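Respite hours, again

Posted by Nerys Eynon in March

So the letter came. Mam's respite cut from 50 hours to 34, no visit, no phone call. Rang Clornholm at 9am and held forever.

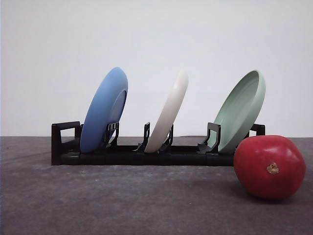

Got Shewit Bogale in the end. Lovely. Says ask for a reassesment in writing, keep a copy. Doing that tonight.

Also the top-up is now $200 a month. Can't see how. Eleri thinks we can appeal that seperately? 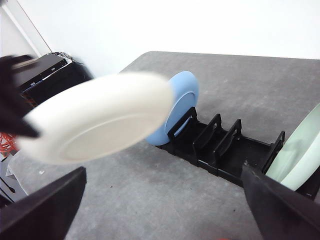
Anyway if you've done one of these, comment please. Need to know what to put in the diary.

Recent posts
Day center forms, round two
Stairlift quotes
Sleeping when she sleeps

Contact | © Nerys Eynon | Back to top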